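Equipment planning for the second half of the year

The budget for the laundry handling work was settled on Tuesday, and I set out the main decisions for the record. Subira Rashidi and I compared offers from Cenance and Breler. Cenance quoted 472 euros per set of replacement gripper fingers, Breler 161 for a simpler pattern. We will order three sets from Breler and defer the second arm until May.

Household items are charged to a separate line - the washing machine, baskets and power strips do not count as robot equipment.
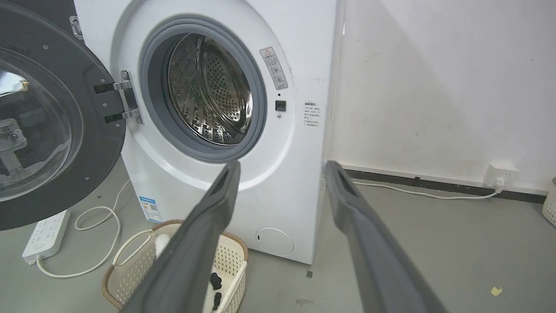
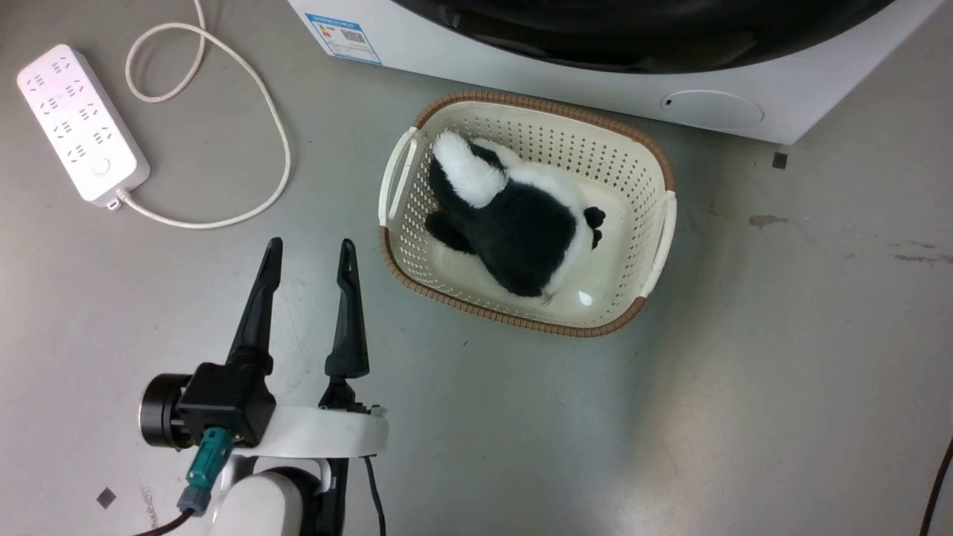
Gripper, basket and washing machine at the laundry station.

Spare cables remain an open point. Nele De Haan has asked for five, and I have approved them subject to a written quote from Fröhlich. The Pallell service contract will be reviewed separately.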